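Robotikforum Bristov > Lernverfahren und Daten > Demonstrationen

Thema: Schublade greifen, Demos aus der Simulation: wann ist Schluss mit Sammeln?

nullraum_k
25.01.2026

Hallo zusammen,

ich sammle seit ein paar Wochen Demonstrationen für eine Imitationspolicy. Aufgabe: Der Arm (CRX-5iA) soll an einem Rack auf dem Tisch die oberste Schublade am Griff fassen und herausziehen. Alles in der Simulation, Umgebung ist Masex, Teleoperation läuft über Pons mit einer 3D-Maus. Eine Episode dauert bei mir im Schnitt 24 Sekunden, gespeichert werden Gelenkwinkel, Greiferzustand und die Kamerabilder.

Stand jetzt habe ich 434 brauchbare Episoden. Die Policy fährt sauber an, verfehlt aber oft den Griff. Sie schließt zu früh oder drückt neben dem Griff auf die Front.
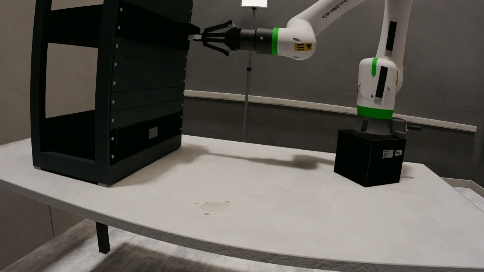

Mein Problem ist die Frage, ob mehr Daten helfen oder ob die vorhandenen schlecht sind. In der Aufnahme gibt es einen Abschnitt, in dem ich nur noch winzige Korrekturen mache. Die vorderen Fingerspitzen liegen dann schon am hellen Griff, die Hand verdeckt in den meisten Ansichten den Kontaktpunkt, und der Griff ist so schmal, dass ein kleiner seitlicher Versatz reicht. Genau da sind meine Demos am unterschiedlichsten: Manchmal warte ich, manchmal ziehe ich sofort.

Hat jemand Erfahrung mit so einer Aufgabe? Weiter aufnehmen oder aussortieren?

Gruß
nullraum_k

greifpunkt
Moderator

Aussortieren. Wenn du am Kontakt mal wartest und mal nicht, lernt das Netz an dieser Stelle einen Mittelwert aus beidem. Das Warten ist besonders schlimm, weil die Beobachtung dabei gleich bleibt und die Aktion null ist. Schneide die Pausen heraus und trainiere mit demselben Satz noch einmal, bevor du etwas Neues aufnimmst.

Tischkante

Sehe ich anders. 434 Episoden sind für eine Kontaktaufgabe mit Bildern als Eingang wenig. Wir haben hier in Zakville für eine ähnliche Sache (Klappe statt Schublade) mehr als 3000 aufgenommen, und da waren auch unsaubere dabei. Ab einer gewissen Menge hat das keine Rolle mehr gespielt. Wer jede Demo von Hand prüft, verbringt die Zeit besser am Eingabegerät.

greifpunkt
Moderator

@Tischkante: Mit wie vielen Leuten habt ihr aufgenommen? Das ist ein Unterschied. Bei mehreren Bedienern streut der Stil sowieso. Bei nullraum_k nimmt offenbar eine Person auf, und die hat eine Angewohnheit. Mehr Menge heißt dann mehr von derselben Angewohnheit.

Tischkante

Wir waren 8. Und ja, das kann einen Teil erklären. Trotzdem würde ich nicht anfangen, Pausen aus Trajektorien zu schneiden. Danach passen Geschwindigkeiten und Zeitstempel nicht mehr zusammen, und bei einer Policy, die Aktionsblöcke vorhersagt, merkt man das.

nullraum_k

Danke euch. Richtig, bisher nehme nur ich auf. Zum Schneiden: Pons kann beim Export Abschnitte ohne Bewegung verwerfen, die Zeitstempel werden dabei neu vergeben. Ob das am Übergang sauber ist, habe ich noch nicht geprüft.

Womit variiert ihr eigentlich? Bei mir wechseln nur die Startpose des Arms und das Licht. Das Rack steht immer gleich.

sabatier_p

Da würde ich ansetzen. Ein festes Rack heißt, dass die Policy die Position auswendig lernen kann und das Bild kaum braucht. Dass sie sauber anfährt, sagt dann wenig aus. Sie fährt die mittlere Bahn deiner Demos ab, und am Griff fehlt ihr die Rückmeldung.

Ich betreue bei uns die Aufnahmen für einen vergleichbaren Aufbau und habe die Reihenfolge irgendwann aufgeschrieben. Vielleicht hilft es:

1. Rack bei jedem Zurücksetzen leicht verschieben und drehen. Nur so weit, dass der Arm den Griff noch ohne Umgreifen erreicht. Die Grenzen vorher mit der Bahnplanung prüfen, sonst bricht man ständig ab.

2. Startpose würfeln, auch ungünstige zulassen. Es lohnt sich, Episoden zu haben, in denen die Hand schon dicht neben dem Rack steht, aber nach oben zeigt und erst zur Front herumgeführt werden muss. In solchen Episoden stecken die großen Handgelenksbewegungen, die sonst im Datensatz fehlen. 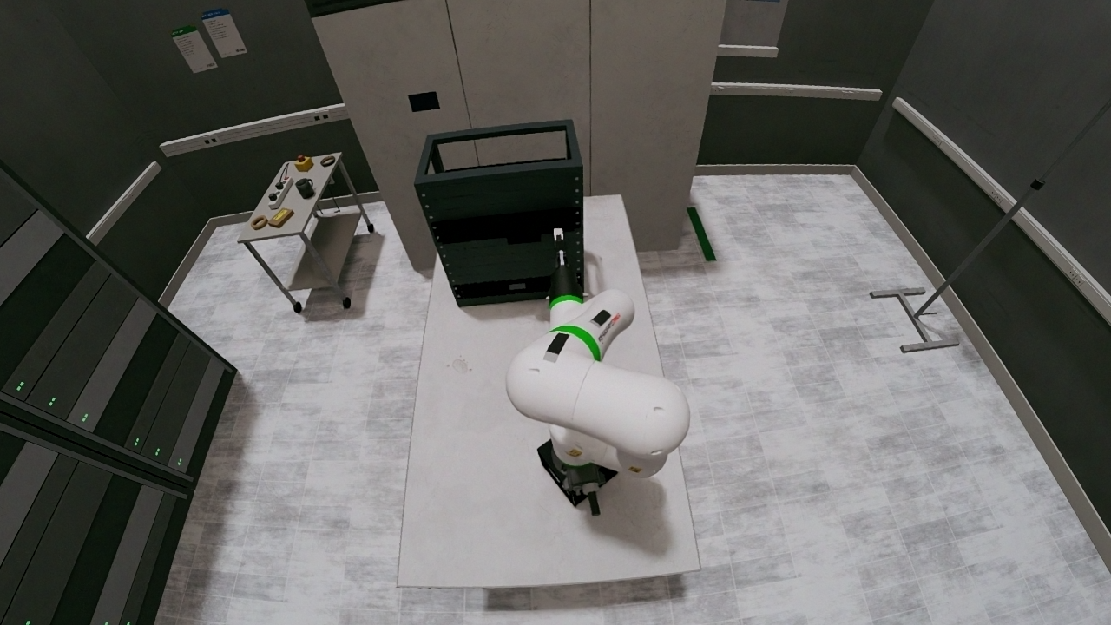 3. Eine Übersichtskamera von oben mitlaufen lassen, auch wenn sie später nicht ins Training geht. Beim Durchsehen erkennt man darauf schneller, was in einer Episode passiert ist, als in der Handgelenkskamera.

4. Die Gegenstände im Umfeld variieren. Kleinteile auf einem Beistellwagen sind gut dafür, die kann man je Episode austauschen oder weglassen. Sonst hängt sich das Netz an einen roten Fleck, der immer an derselben Stelle liegt.

5. Eine feste Regel für den Kontakt. Bei uns lautet sie: anlegen, schließen, ziehen, ohne Halt dazwischen. Wer stockt, verwirft die Episode und setzt neu auf.

6. Fehlgriffe mit Korrektur behalten und markieren. Fehlgriffe ohne Korrektur fliegen raus.

Gruß, Pascal Sabatier

Tischkante

Punkt 5 halte ich für gefährlich. Wenn man alles verwirft, was stockt, bleiben am Ende nur die leichten Startposen übrig. Die schweren fallen hinten runter, und die hat man nach Punkt 2 gerade erst mühsam dazugenommen.

sabatier_p

Stimmt, deshalb wird bei uns dieselbe Startpose noch einmal geladen. Verworfen wird der Versuch, die Pose bleibt in der Liste, bis eine gültige Episode dazu existiert. In Masex geht das über den gespeicherten Seed.

Tischkante

Gut, so kann ich damit leben.

lötfahne

Zwischenfrage von jemandem, der das nur am echten Roboter macht: Traut ihr der Reibung am Griff in der Simulation? Bei mir rutschten die Finger real ständig ab, während in der Simulation alles gehalten hat. Der schönste Datensatz nützt nichts, wenn der Kontakt nicht stimmt.

greifpunkt
Moderator

Für die Annäherung reicht es, für das Ziehen nur bedingt. Reibwert und Masse der Schublade pro Episode zufällig setzen, dann zumindest eine kleine Menge echter Demos zum Nachtrainieren. Bitte für Details einen eigenen Faden aufmachen, das Thema ist groß.

nullraum_k

Rückmeldung von mir. Ich habe zuerst den Vorschlag von greifpunkt probiert: Pausen beim Export verworfen, gleiches Training, gleiche Testposen. Der Greifer schließt nicht mehr zu früh. Den Griff verfehlt er seitlich aber noch genauso.

Dann das Rack im Test ein kleines Stück verschoben, ohne neu zu trainieren. Der Arm fährt exakt dahin, wo der Griff vorher war. Pascal hatte also recht, die Policy nutzt die Bilder kaum.

Ich nehme jetzt neu auf, mit verschobenem Rack und der Seed-Liste, und hole mir einen Kollegen ans zweite Eingabegerät. Die alten Episoden behalte ich erst mal und vergleiche mit und ohne. Bis April sollte ich Zahlen haben.

Tischkante

Schreib dann bitte dazu, wie viele es am Ende geworden sind. Ich bleibe bei meiner Meinung, dass du mit dem neuen Satz deutlich über den alten hinaus musst.

greifpunkt
Moderator

Und die Verteilung der Startposen bitte auch mit reinstellen. Ich lasse den Faden offen.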